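What the second arm is going to cost

Posted July 3, 2023

The quote from Sallari came back on Friday and I have spent the weekend moving numbers between columns. We want a second arm for the bench at Zemusdale before the fall. The arm itself is the easy part of the budget. It has a price, the price is on the quote, and it is the same price they gave us in March.

Everything around the arm is harder. When we bought the first one I put down a single line called "accessories" and gave it a number I liked the look of. By the end of the year we had spent 2 times that. Fingertips wear out. Cables get pinched. The mount that comes in the box fits a table we don't own, so we had one cut by a shop in Staltatitz and then had it cut again after I measured from the wrong edge.

So this time there are separate lines for the mount, spare fingers, cables, a power strip that can be switched off from the door, and shipping. Shipping gets its own line because Sallari sends the controller in a separate crate and bills it separately. I also added 20 percent of the arm price for repairs. The first arm was out for 40 days waiting on a wrist joint, and I would like to have the part on the shelf next time.

I looked at the Mkhize arm too. It is cheaper and the reach is fine for what we do. The trouble is the software. We would be keeping two sets of drivers going, and I am the one who would be keeping them. If the Sallari price goes up before we order I'll look again.

The other thing I got wrong last time was the stuff the robot handles. We do pick and place, mostly small items into open containers, and I assumed we would use whatever was in the kitchen drawer. Then something gets lost, the replacement is a different size, and the new runs can't be compared with the old ones. Play food and baskets cost next to nothing, so I am buying every item in duplicate and keeping the spares in a closed box.

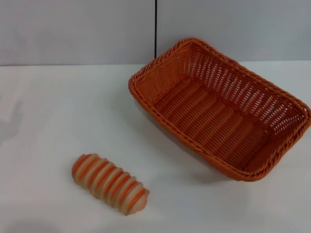 Striped roll and orange basket on the white table. The roll goes in the basket.

I'm keeping the table plain white for the second station, same as the first. A matching top is cheap and the lights we have are good enough, so there is no lighting line this year.

Still open: whether to pay for the extended warranty, which only covers the joints, and whether the order can be split over 2 invoices. I have asked Sallari about both. The quote is good until the end of the month.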